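Chapitre 3
Ranger les petits objets : trier, contenir, restituer

Objectifs du chapitre

À l'issue de ce chapitre, l'élève sera en mesure de distinguer les principales familles de contenants employés pour les petits objets, de choisir un contenant en fonction de l'usage prévu et de préparer un plan de travail avant une séance de rangement.

Notions abordées : contenant ouvert et contenant fermé, zone de dépôt, objet isolé, remise en place.

Introduction

Le rangement des petits objets occupe une place modeste dans les programmes de formation aux métiers de la petite enfance et de l'entretien des locaux. Il constitue pourtant une part notable du travail quotidien. Dans une salle d'activités, les cubes, les figurines et la dînette passent de main en main, changent de table et se retrouvent mêlés à des objets qui relèvent d'un autre usage. La personne chargée de la remise en ordre doit alors prendre une suite de décisions rapides : où déposer, dans quoi, et dans quel ordre.

Les chapitres précédents ont traité des surfaces et du mobilier fixe. Le présent chapitre porte sur les contenants mobiles posés sur une table, tels qu'ils sont utilisés au centre de formation de Boria. La méthode retenue est celle d'Orvokki Peltonen, responsable de l'enseignement pratique, dont la progression a été adoptée pour l'ensemble des groupes en mars 2023. Elle repose sur un principe simple : on examine la table avant de toucher aux objets. L'examen se fait debout, les mains libres, et l'élève énonce à voix haute ce qu'il compte déplacer en premier.

Figures 1 et 2. Table d'exercice avec petits objets et contenants.
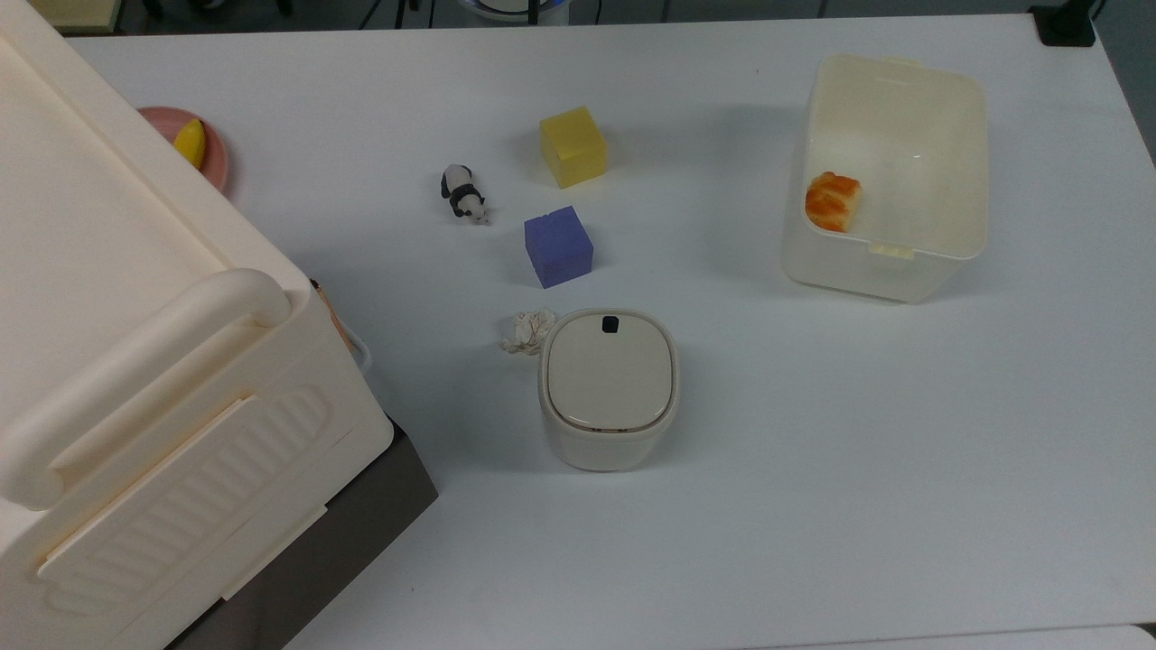
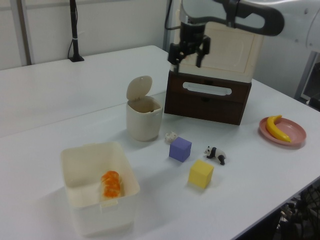
Le choix du contenant dépend d'abord de la fréquence à laquelle l'objet sera repris. Un objet que l'on reprend plusieurs fois dans la même séance gagne à être placé dans un bac ouvert, où il reste visible et accessible d'un seul geste. Un objet que l'on met de côté jusqu'au lendemain peut être confié à un tiroir ou à une boîte fermée. La figure 2 montre un grand bac blanc ouvert dans lequel se trouve un sushi factice orange et blanc ; la banane factice, en revanche, est posée sur une assiette rose. Les deux pièces appartiennent à la même famille, celle des aliments factices, et il conviendra de se demander si elles doivent rejoindre le même contenant ou si l'assiette fait elle-même partie du jeu. Les cubes en mousse et la figurine de panda, présents sur les deux figures, appellent une autre question — forment-ils un seul lot ou deux ?

3.1 Contenants ouverts et contenants fermés

On appelle contenant ouvert tout récipient dont le contenu peut être vu et saisi sans manipulation préalable. Le bac, la corbeille et le plateau entrent dans cette catégorie. On appelle contenant fermé celui qui exige un geste supplémentaire : soulever un couvercle, tirer un tiroir, ouvrir une porte.

La petite poubelle à couvercle occupe une position intermédiaire. Son couvercle peut rester relevé pendant la séance et être rabattu ensuite. Elle reçoit uniquement les déchets. L'élève veillera à ne jamais l'employer comme dépôt provisoire pour un jouet, même pour un instant, car l'objet risque alors d'être jeté avec le reste.

3.2 La zone de dépôt

Avant de trier, on réserve sur la table une surface dégagée. Cette zone de dépôt accueille les objets dont la destination n'est pas encore décidée. Elle doit rester à portée de main et ne pas être masquée par un bac de grande taille. Dans les exercices du centre, sa largeur est fixée à 70 centimètres.

Un objet isolé dont la nature est incertaine — papier froissé, morceau de tissu, pièce détachée — est placé dans cette zone et examiné en dernier. Il n'est jeté qu'après vérification.

Travail préparatoire

Durée : 15 minutes, par groupes de deux.

1. Relever, dans la salle de formation, trois contenants ouverts et deux contenants fermés.
2. Indiquer pour chacun la famille d'objets qu'il reçoit habituellement.
3. Proposer un ordre de remise en place et le justifier par écrit.

Les réponses seront conservées dans le cahier de groupe et reprises à la section 3.3, consacrée à l'étiquetage des tiroirs.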